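Notes for week 13, 28 January 2019

Please read these notes before the lab. They continue the part on learning grasps for cloth, and they follow the method we call Trondach in this course.

## 1. The problem

A rigid object has one shape, so we can describe a grasp with a position and an angle of the gripper. Cloth is different. The same piece can lie in very many shapes, and each shape offers other good points for the fingers. A model of the whole cloth is slow to compute and usually wrong at the folds.

## 2. The idea

Trondach does not try to know the whole shape. It looks only for a *local peak*, this means a place where the material stands higher than its neighbors and is thin enough to fit between two fingers. The method has four steps:

1. Take a picture with the wrist camera and mark candidate peaks.
2. Give each candidate a score from a small network.
3. Move to the best one and close the fingers slowly.
4. Look again, with the fingers closed, and decide if the grasp is accepted.

Step 4 is the one students forget. The wrist camera sees the fingertips all the time, so the check costs almost nothing.

## 3. Training data

The Wuldale set has 282 grasps on soft items, recorded by teleoperation. Eight items were kept out of the training and used only for the test. Labels were given by hand after each grasp: accepted, rejected, or unclear. The unclear ones stay in the set, but they have no weight in the loss.

## 4. Reading the wrist view

For the check we ask two questions. Is there material between the tips? Does a fold rise toward them? A fold with a clear peak is a good sign — a flat surface near the tips usually means that the fingers closed above the cloth.
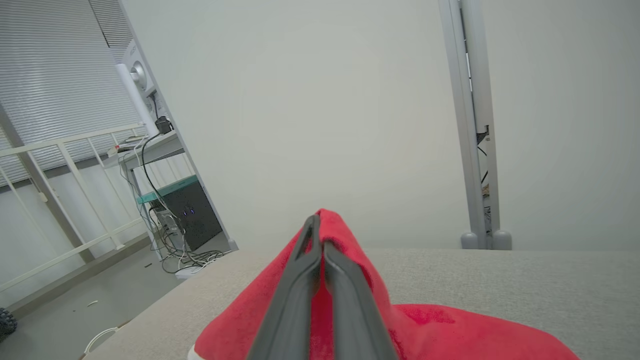 ## 5. For the lab

- Bring your notes on the scoring network (Barach exercise, part two).
- Write the acceptance rule in your own words, with one case where it can fail.
- Compare your rule with the Trnka baseline, which uses only the finger width.

Reports are one page. Plots do not count in the page limit.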